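Shoes on the Table, and Other Questions About Sorting Footwear
Kotbridge Swap Room: Frequently Asked Questions

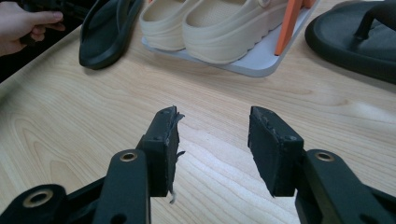
Before you bring anything

What do you take?
Shoes, boots, sandals and slippers, adult and children's sizes. They need to be in pairs. We have heard every theory about how the other one will turn up, and we no longer hold single shoes while people look for it.

Do they have to be clean?
Yes. Knock the dirt off the soles, wipe the uppers, and take out whatever is in the toes. You don't need to buy a cleaning product for this. A damp cloth and an old toothbrush will handle most of it, and what they won't handle usually won't come out with a nine-dollar spray either.

Can I put my shoes in the washing machine first?
Plenty of websites say you can. We are not convinced. Canvas sneakers on a cold, gentle cycle mostly survive. Anything glued comes back looking fine and then opens up at the toe a few weeks later, in someone else's hallway. If you have already done it, tell us when you hand them over.

Is there a limit?
Four pairs per visit. If you are clearing out a whole closet, write first and we will find a quieter hour for you.

At the sorting table

Why do you put shoes on a table? Isn't that bad luck?
We get this one more than any other. Margit Bråten was raised on it and still doesn't care for the sight, but she sorts with the rest of us. The practical objection, dirt, is a better one. The tabletop is wood, it gets wiped down before and after each session, and no food goes on it at any time. A low bench was tried for one winter and the result was sore backs.

Why not just sort on the floor?
See above about backs. Also, you can't see a cracked sole from standing height, whatever you may think of your eyesight.

What are you checking for?
Cracks across the ball of the foot, soles lifting at the edge, a heel worn so far to one side that the shoe leans, and linings worn through at the back. We bend each shoe once, look inside it, and set the pair down side by side at eye level. It takes under a minute. A scuff is not a fault. A missing lace is not a fault either, although we would like the lace if you have it.

Somebody told me you can judge a shoe by its smell. Do you?
We do smell them, briefly. It tells you whether a shoe was put away damp and not much else.

Do you trust the size printed inside?
Not much. Sizes differ between makers, and an old leather shoe has usually stretched to fit one particular foot. We measure the insole and write that length on the tag next to the printed size. Go by the length. People who go by the printed number are the ones we see again the following week.

How are pairs kept together?
With a loop of cotton string through the eyelets or around the straps. We used clips for a while. They left dents in soft leather.

Storing shoes at home

Do I need a shoe rack?
Maybe. Count the pairs you wore in the last month and see if they fit on a doormat. If they do, a rack will just fill up with the ones you didn't wear.

What about clear plastic boxes?
They look tidy in photographs. In use, you have to unstack three to reach the fourth, so most people stop putting the shoes back. Leather also does poorly sealed up in plastic, particularly if it went in slightly damp. If you like the boxes, keep them for shoes you wear once or twice a year and leave the lids a little loose.

Are cedar shoe trees worth the money?
For leather dress shoes you wear often, probably. For sneakers, no. Crumpled plain paper holds the shape of most things well enough. Skip printed newspaper in pale linings, as the ink can rub off.

Do the little silica packets do anything?
One packet in one shoe in an ordinary room does very little that we could ever notice. Bendik Kvam ran his own test last October with packets in his left boots and nothing in his right boots, and nobody in the room could tell them apart. Airing the shoes for a night before putting them away costs nothing.

Should I keep the original boxes?
Only if you have the shelf for them. They don't make a pair any easier for us to pass on, and we flatten them for recycling the same day.

Is "one pair in, one pair out" a good rule?
It holds a number steady. If the number was too high when you started, it will stay too high. Get down to what you wear first, then use the rule if you still want one.

Taking shoes home

Do I have to bring a pair to take a pair?
No.

Can I try them on?
Please do, on both feet, and walk to the door and back. Wear the kind of socks you would normally wear with them. Late afternoon is a better time to try shoes than early morning, because feet do swell a bit over the day. We doubted this until Kerstin Fjeld made us measure our own.

Should children wear secondhand shoes?
Opinions vary and we are not foot doctors. We put out children's shoes if the insole is still flat and the heel is even, and we turn down the rest. Rain boots and slippers worry us less than everyday shoes. If your child has trouble with their feet, ask someone qualified.

Can I return a pair that doesn't work out?
Yes, with the tag still on if possible.

What happens to the pairs nobody takes?
They stay out for 58 days, then go to textile recycling. We wish we could tell you exactly what becomes of them after that. We have asked, and the answers have been vague, so we would sooner not print a cheerful claim about it.

How many pairs do you get through?
Last year we tagged 528. We don't know how many are still being worn, and we would be suspicious of anyone who said they did.

Who do I contact?
Uyên Đào answers messages about drop-offs. For repairs and stitching questions, ask for Joar Brekke at the table. He will tell you if a pair isn't worth fixing, so be ready for that.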